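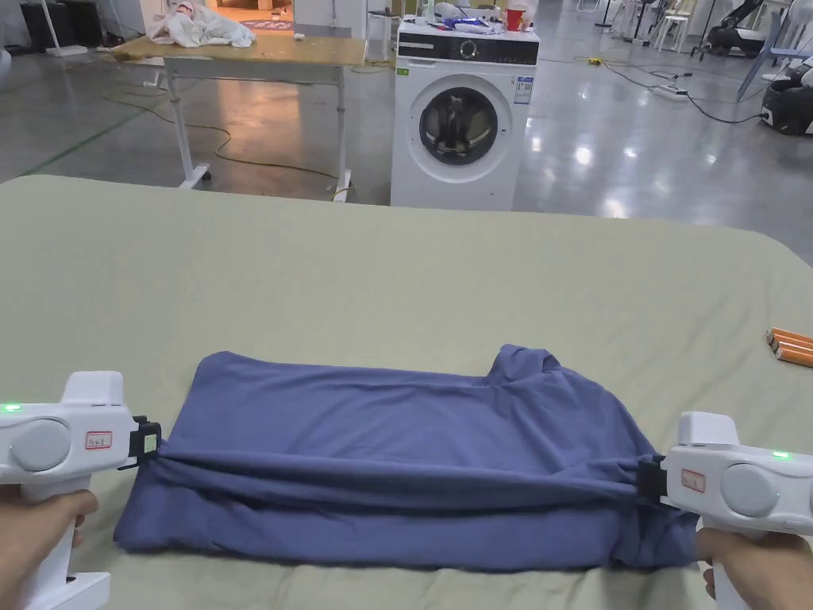

Slide 1: Why shirts?

Good morning, and thanks to Mamta Bajpai for giving me the early slot! I want to spend it on folding blue shirts, which I love more than is reasonable.
Ask the room: who folds on a bed? Who folds on a table? (Wait for hands.)
Pull sideways first and get the width even. Collars are the hard bit - they bunch up and stay up.

Slide 2: Lay it out

Give yourself a big surface, bigger than you think. Body first, then sleeves. I timed 21 people at the Drendley open day and the quick ones all spent longest on this part. Isn't that great?
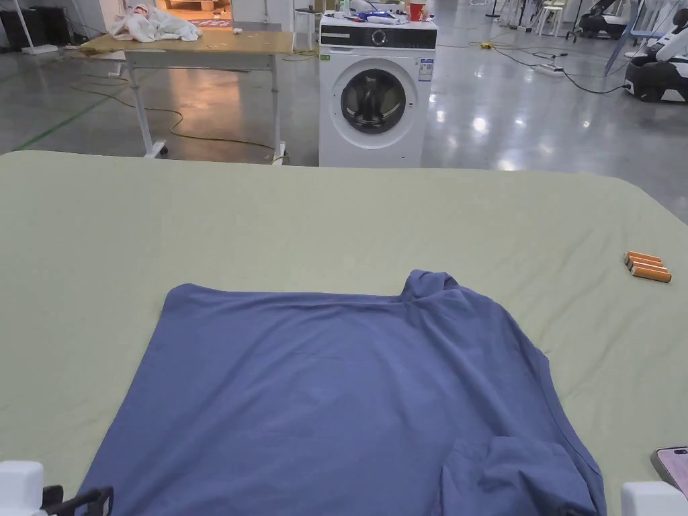 Blue shirt spread out on the green cover, collar still bunched.

Slide 3: Soft knits

Ribbed cloth is a different animal. It stretches, it slumps, and a seam will drag everything around it, so pinch close to the seam and 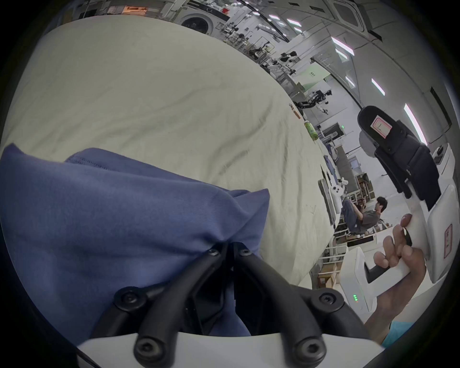
lift slowly. Riaan Moodley taught me that one and I still use it every week - try it tonight! Leave 3 minutes for questions, then hand over to Bheki.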